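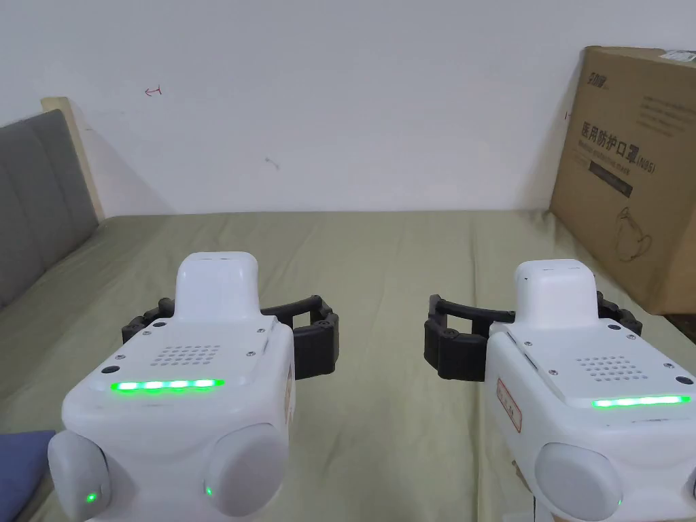 Stalley, 7th May – Figure 3. The two hand-held grippers above the bed, green strips lit on both units.

4.2 Loss of synchronisation between the left and right units

Of the 2837 episodes recorded with the Somo pair, 833 were rejected because the left and right streams had drifted apart. The fault gave no outward sign. In the state shown in Figure 3 the strips are green on both grippers, and the operator has no means of telling a sound recording from a faulty one.

Nakamura and Wattimena traced the drift to the clock in the left unit, which was set once at power-up and never corrected. Short episodes passed the check. Long ones – folding and bed-making in particular – did not. Restarting both units together reduced the error but did not remove it, and in February a batch that had been restarted before every episode still failed.

A second fault was found during the same review. When the link to the logger dropped, the firmware went on reporting the last known finger position for up to 3000 ms. The resulting plateaus look like a steady grasp, and the filter described in Section 3 accepted them. Tambunan re-labelled the affected episodes by hand.

The firmware now exchanges a time stamp between the units every second and changes the strip colour if either one is late. Episodes recorded before this change are left out of the results in Section 5.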